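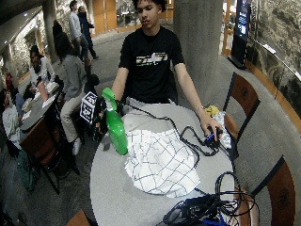
A green spray bottle on a round table.

Home | Movies | Kids Ask | Games

Do movie trailers tell the truth?
By Jinfeng Dong
01/02/2023

A trailer is an ad. Its job is to sell you a ticket, so watch it with one eyebrow up.

Editors pick the best bits and may put them in a new order. A joke can get a laugh from a different scene – sneaky! Some shots never make it into the movie at all. And "the funniest film ever"? Ask who said so, and who paid them.

Comments (3)

mo7: so the dragon might not be in it??
Derkard: I still like trailers.
Tilly: My brother says they show the whole movie.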